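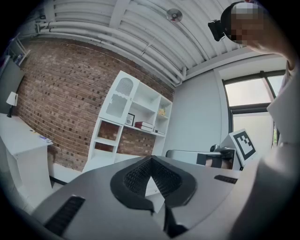

Ploller FAQ

Ploller is the Skandia tool for turning handheld gripper recordings into robot trajectories. It reads the video from the grippers and the head camera, works out where each gripper was, and writes a file that a planner or a training job can use. The questions on this page come from the support inbox. Install steps are in the setup guide.

GENERAL

What do I need before I can run it?

A Linux machine, a recording folder in the Urnelness layout, and a calibration file for every camera in the recording. A graphics card helps with the image tracking stage but is not required. On a laptop without one, plan to let long recordings run overnight.

What is Urnelness?

It is the folder layout and metadata format we use for recordings. Each session has one folder, each camera has one subfolder, and a text file at the top level lists the cameras, the cubes and the units. If your recordings come from somewhere else, the import command will build the layout for you, but you have to fill in the cube sizes yourself.

Does Ploller control a robot?

No. It stops at the trajectory file. To play a trajectory on an arm you need Hakala, our motion planner, or something of your own that reads the same format.

Can I run only part of the pipeline?

Yes. There are 4 stages: sync, track, solve and export. Each one writes its results to disk and can be run alone with the --only flag. If you change a calibration file you need to rerun track and everything after it. Sync can be left alone.

CALIBRATION

Which lens model should I use?

Use the fisheye model for any wide lens where straight lines come out clearly bent. The pinhole model will look fine in the middle of the image and be badly wrong near the edges, and the edges are where markers spend a lot of their time. The calibration command prints the error for the center and the border separately. Look at the border number.

How often do I have to recalibrate?

After a lens has been touched, after a camera has been taken off its mount, and after a drop. A camera that stays on its gripper will usually hold its calibration for months. The check command takes a short clip of the calibration board and tells you if the stored file still fits.

My calibration fails with "not enough views". What now?

The board was probably held too far from the lens or always at the same angle. Record again, tilt the board more, and take it into the corners of the image. Version 2 of the command saves a coverage map next to the error log. Dark patches on the map are the places that still need views.

Do I have to measure the marker cubes?

Yes, with calipers. Measure the black square on each face, not the outside of the card or the cube. If the printed size is wrong by a small amount, every distance in the trajectory will be wrong by the same proportion, and nothing in the log will complain.

SYNC

How are the cameras lined up in time?

By timestamps first, then by motion. The timestamps get the streams close, and the motion step compares how the gripper moves in the head camera with how it moves according to its own camera. It needs some real movement to work with. Start each session with a few quick waves of both grippers in view of the head camera.

Sync reports a good match but the hands look late. Why?

This nearly always comes from a camera that drops images without saying so. Run the sync command with --gaps to list the missing stretches. Short gaps can be filled. If there are gaps all through the recording, check the storage card and the cable before you record anything else.

Can I set the offset by hand?

You can. Put the value in the session file under sync_offset, in milliseconds, and run sync with --keep. The solver will treat your value as fixed. Irja Riihimäki wrote a small viewer for this that plays two streams side by side and lets you nudge one of them with the arrow keys. It is in the tools folder and has its own readme.

TRACKING

Why are there two ways to track a gripper?

They fail at different times. The head camera sees the cubes and gives a position relative to the wearer's head, but it loses them when a hand goes out of view or a cube turns so that no face is readable. The gripper camera tracks the room and keeps going through all of that, but it drifts. The solve stage combines them.

What kind of room works best?

One with fixed detail at different distances. A plain painted wall gives the tracker very little. Brick gives it plenty of corners, but they repeat, and the tracker can slip along the wall by one brick and carry on as if all is well. Shelves, books, picture frames and furniture help to break up the pattern. If you see a sudden sideways step in the path and the log shows a "relocalized" line at the same time, a slip is the likely cause. Turn on strict_match for that session.

Is daylight a problem?

A window can be. When a camera swings toward it, auto exposure darkens everything else, and the tracker loses the points it was following. Lock the exposure if the camera allows it. Drawing a blind also works.
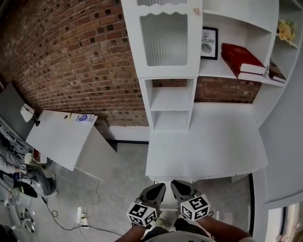

Both grippers carry cubes. How does Ploller know which is which?

By the marker numbers. Every face on every cube has its own number, and the session file says which numbers belong to which gripper. If two people record in the same room, give each pair its own set. When the same number shows up twice in one image, Ploller throws out both and writes "duplicate id" to the log. It does not try to guess.

Can a second person be in view?

Yes. People walking past or standing nearby are treated as moving regions and masked out of the room tracking. If the second person is also holding a gripper with a cube, list that cube in the session file even if you don't want its path. Mark it as ignore: true. Unlisted cubes are the main source of odd jumps in sessions with more than one operator.

The tracker loses the cube when I reach down toward a surface. Can that be fixed?

Partly. From above, the hand or the gripper body can cover most of the cube when the tips point away from you. The solver will bridge a short loss with the gripper camera's own track. For longer ones, try raising bridge_max from its default of 19 images. We don't suggest going past 46, where drift starts to show up as a bend in the path just before the grasp.

Does it track the opening of the fingers?

Yes, from the gripper camera, if the finger markers are listed in the session file. Without them the opening column in the output is left blank. Earlier releases wrote a zero there, and a planner would read that as fully closed. If you still have files from those releases, run the repair command on them before you use them.

SOLVING AND EXPORT

What does the quality score mean?

It is a measure of how well the head camera and the gripper cameras agree with each other over the whole recording. It does not tell you that the path is correct in the room. Two cameras with the same bad cube size will agree very well. Use the score to sort sessions and decide which ones to look at first.

Should I delete low scoring sessions?

Look at them before you do. A low score often comes from one bad stretch, and the trim command can cut it out. Aarne Lehtinen, who maintains the solver, would like to get the log of any session that scores low with no visible cause. Send the log only, no video.

Why is my trajectory upside down?

The gravity direction was not found. This happens when the motion sensor data is missing or when the session starts with the gripper already moving fast. Hold still for a moment at the start. For an existing recording, set gravity by hand with the align command.

Which frame are the poses in?

By default, the first head camera position of the session, turned so that up is up. If you have a marker card fixed in the room or on the arm you plan to use, pass its number with --origin and all poses will be given relative to it. Hakala expects the arm base, so you also have to give the offset from the card to the base.

Hakala rejects a trajectory that looks fine in the viewer.

Check the reach first. A person can take a step and an arm on a fixed base can't. Hakala's message gives the first pose it could not reach, and the viewer can jump to it with the goto command. Other common causes are a wrist turn past the joint limit and a hand moving faster than the arm is allowed to. The retime command slows down the fast parts and leaves the shape of the path alone.

Are faces removed from the video?

Export can blur faces, and the setting is on by default. It runs on the exported copy. The raw files are not changed, so store them accordingly.

SUPPORT

What should I send with a bug report?

The session file, the calibration files, the log folder and the output of the version command. A short clip helps if the problem is in tracking. Please say which stage you ran last and if you changed anything by hand in between.

When is the next release?

February. It will have the new duplicate id report and support for more than one head camera. Session files from the current release will load without changes.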